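Liebes Tagebuch, oder wer auch immer hier mitliest, ich bin müde, und zwar auf die gute Art, bei der man abends mit schweren Armen am Küchentisch sitzt und trotzdem noch nicht ins Bett will. Der Tee ist schon der zweite, ein Hurnutari, die kräftige Mischung aus der grünen Dose, die eigentlich für Besuch gedacht war. Aber Besuch kommt erst wieder, wenn das Bad fertig ist, und bis dahin darf die Dose auch für uns offen stehen.

Angefangen hat der Tag viel zu früh. Ich war schon wach, bevor der Wecker ging, und habe im Dunkeln darüber nachgedacht, ob der Abfluss in der Wand wohl auf der richtigen Höhe sitzt. Das sind so die Gedanken, die man in meinem Alter hat, wenn man ein Bad umbaut! Früher habe ich nachts über ganz andere Sachen gegrübelt. Dann bin ich eben aufgestanden, habe den Ofen angemacht, ein Brot mit Pflaumenmus gegessen und mich mit der Lampe vor die Badtür gestellt, als könnte ich dem Rohr durch bloßes Hinschauen etwas abringen. Es saß natürlich noch genau dort, wo es gestern auch gesessen hatte.

Das Bad selbst ist im Moment ein trauriges Loch. Die alten Kacheln sind herunter, der Estrich ist geflickt, und an der Wand, wo früher das Schränkchen hing, sieht man jetzt drei Tapeten übereinander, die unterste mit kleinen Segelschiffen. Ein Stück davon habe ich vorsichtig abgelöst und zwischen zwei Bücher gelegt. Wer klebt denn Segelschiffe in ein Bad, in dem man sich kaum umdrehen kann? Ich mag die Leute, die vor uns hier gewohnt haben, jedes Mal ein bisschen mehr, wenn ich so etwas finde – auch wenn sie von Wasserleitungen offenbar keine Ahnung hatten.

Weil im Bad also kein Platz ist, steht alles, was hinein soll, vorne auf den grauen Fliesen mit der Marmorzeichnung. Die hatte ich mir damals so gewünscht, und heute war ich froh darum, denn man kann auf ihnen arbeiten, ohne dass man sich hinterher über jeden Fleck ärgern muss. Das neue Gerät hatten wir am Vorabend noch aus der Verpackung geholt und seitlich hingelegt. Schwer war es, du meine Güte. Ich hatte mir beim Aussuchen überhaupt keine Vorstellung davon gemacht, was so ein Ding wiegt, im Geschäft schwebt ja alles auf kleinen Podesten und sieht aus wie aus Zucker.

Gekauft haben wir bei Trekell, drüben hinter der Umgehungsstraße. Der Preis für alles zusammen, mit Lieferung und dem ganzen Kleinkram für die Anschlüsse, war 1.266 Euro, und ich habe auf dem Heimweg im Auto eine ganze Weile nichts gesagt. Andererseits haben wir seit Jahren nichts Großes mehr am Haus gemacht, und das alte Bad war wirklich nicht mehr schön. Die Spülung hat die halbe Nacht nachgelaufen, im Winter zog es von unten, und den Deckel musste man mit einer Hand festhalten. Man gewöhnt sich an so viel Unsinn! Meine Schwester hat beim letzten Besuch nur die Augenbrauen gehoben, und das hat dann gereicht.

Nach dem Frühstück habe ich mir also den Lappen geholt und mich auf den Boden gesetzt, die Beine nach vorne ausgestreckt, weil mein Knie das Hocken nicht mehr mitmacht. Ich wollte alles sauber haben, bevor es eingebaut wird. Später kommt man an die Seiten ja nicht mehr heran, und die Vorstellung, dass da für die nächsten zwanzig Jahre der Staub aus irgendeiner Lagerhalle klebt, hätte mich nicht losgelassen.
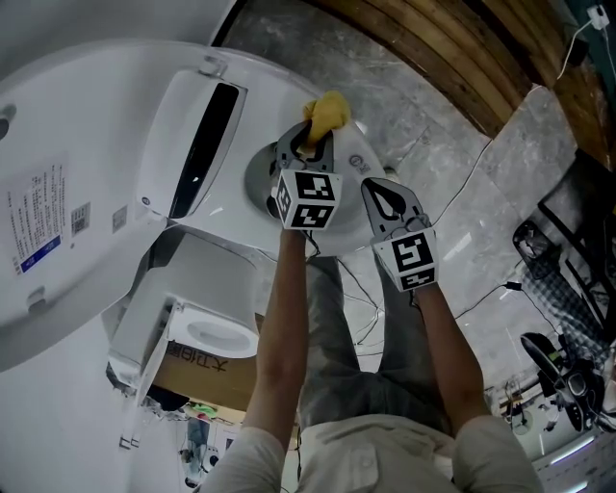

Abgelegt unter: Haus und Bad

Mit dem gelben Tuch geht es am besten, das habe ich bei den Fenstern schon gemerkt. Es ist nicht mehr neu und längst nicht mehr so weich wie am Anfang, aber es nimmt den Staub mit und verteilt ihn nicht bloß. Ich habe mir die gewölbte Seite vorgenommen, mit der runden grauen Scheibe und dem langen dunklen Schlitz, und bin dabei ganz ruhig geworden. Weiße Flächen haben ja etwas Tückisches. Man wischt und denkt, jetzt ist es gut, dann legt man den Kopf schief, das Licht kommt anders, und schon ist da wieder ein Schleier. Zuerst hatte ich es mit einem Tropfen von dem Samir probiert, das ich sonst für die Armaturen nehme, aber das hat nur Schlieren gegeben. Lauwarmes Wasser war besser, ganz ohne alles. Das schreibe ich mir hier auf, damit ich es beim nächsten Mal weiß und nicht wieder klug sein will.

Um das Etikett an der großen flachen Seite habe ich einen Bogen gemacht. So klein gedruckt, wie das ist, will man es bestimmt irgendwann einmal brauchen, und dann ist es weg. Bei der alten Waschmaschine ist mir genau das passiert, da hatte ich so gründlich geschrubbt, dass man die Nummer nicht mehr lesen konnte, und am Telefon wollten sie ausgerechnet die Nummer wissen. Zehn Minuten habe ich damals mit der Taschenlampe hinter der Maschine gelegen. Also: Aufkleber bleiben dran, auch die ganz kleinen, auch wenn es mir in den Fingern juckt.

Die weiße Schüssel mit dem Sitz steht derweil auf ihrem braunen Karton mit den chinesischen Schriftzeichen und wirkt dort oben fast ein bisschen feierlich. Ich habe lange versucht, mir zusammenzureimen, was auf dem Karton steht. Wahrscheinlich etwas sehr Nüchternes, dass man ihn nicht werfen soll oder in welche Richtung er zu stehen hat. Ich stelle mir lieber einen Gruß vor. Den Karton behalte ich jedenfalls, der ist fest und gut, und im Keller fehlt sowieso etwas für die Einmachgläser.

Gegen 12 Uhr habe ich dann Pause gemacht und die Anleitung gelesen, oder sagen wir, ich habe damit angefangen. Sie hat 137 Seiten! Natürlich in allen möglichen Sprachen, aber der deutsche Teil ist auch nicht gerade kurz, und irgendwo in der Mitte geht es seitenlang nur darum, was man alles nicht tun darf. Ich habe mir eine Suppe dazu warm gemacht, die Linsensuppe von vorgestern, und beim Lesen gekleckert. Jetzt hat das Kapitel über die Wasserzufuhr einen orangefarbenen Rand. So findet man es wenigstens wieder.

Nach dem Essen habe ich bei Planorell angerufen, die machen den Anschluss, und gefragt, ob es bei dem Termin bleibt. Es bleibt dabei, hieß es, wahrscheinlich. Dieses Wahrscheinlich kenne ich schon vom Dach. Die Dame am Telefon war aber so nett und hat so herzlich gelacht, als ich nach dem Rohr fragte, dass ich ihr gar nicht böse sein konnte. Ich soll den Haupthahn vorher einmal auf- und zudrehen, damit er sich nicht festsetzt. Das habe ich gleich gemacht. Er hatte sich schon festgesetzt. Mit der Zange und gutem Zureden ging es dann doch, und danach war ich so stolz, als hätte ich die ganze Leitung selbst verlegt.

Am Nachmittag wollte ich eigentlich nur noch schnell aufräumen, und du weißt ja, wie das bei mir ausgeht. Ich fange bei einer Sache an und lande bei zehn anderen. Auf dem schwarzen Stuhlgestell an der Seite hängt immer noch das blau-weiß karierte Tuch, und ich dachte, das könnte ich doch falten und weglegen, und dann gefiel es mir da so gut, dass ich es hängen ließ. Es macht die Ecke freundlicher. Auch der Roller darunter bleibt vorläufig liegen. Irgendwo muss er ja hin, der Schuppen ist voll mit den alten Kacheln, und solange sich alle daran erinnern, dass er dort liegt, fällt wenigstens keiner darüber. Im Mai, wenn es wärmer ist, räumen wir den Schuppen richtig aus. Das habe ich voriges Jahr auch schon geschrieben, ich habe eben nachgeschaut.

Beim Fegen bin ich an der Holzwand hängen geblieben, mit den Augen, meine ich. Die braunen Bretter laufen so ruhig quer, und neben all dem Weiß und Grau tut das richtig gut. Einen Augenblick habe ich überlegt, ob man nicht im Bad auch ein kleines Stück Holz anbringen könnte, nur über dem Waschbecken, als Ablage. Dann fiel mir die Feuchtigkeit ein, und wie die Fensterbank im alten Bad am Ende ausgesehen hat, ganz schwarz an der Unterseite. Vielleicht geölt? Ich frage einmal herum. Bis zum Sägewerk, das mir empfohlen wurde, sind es allerdings über 200 Kilometer, und für ein Brettchen von der Länge meines Unterarms fahre ich da sicher nicht hin – außer wir verbinden es mit dem Meer, das wäre natürlich wieder etwas anderes.

Zum Abend hin wurde es draußen noch einmal ganz hell, so ein spätes Winterlicht, das schräg hereinkommt und auf den Fliesen liegt wie verschüttete Milch. Ich habe mich mit der Tasse auf den Boden gesetzt, einfach so, ohne Lappen, und habe mir alles angeschaut. Es ist ja nur ein Bad. Aber ich habe mich so lange davor gedrückt, und jetzt ist das meiste da und sauber, und ich freue mich tatsächlich darauf, morgens in einen Raum zu gehen, in dem nichts tropft.

Für morgen: Silikon besorgen, das weiße und nicht wieder das durchsichtige. Die Tapete mit den Segelschiffen rahmen lassen oder selbst rahmen, im Flurschrank müsste noch ein passender Rahmen liegen. Das gelbe Tuch auswaschen. Und bei Trekell nachfragen, ob die beiden Dichtungen, die in der Tüte gefehlt haben, nachgeschickt werden oder ob ich sie holen muss, denn ohne die brauchen die von Planorell gar nicht erst zu kommen.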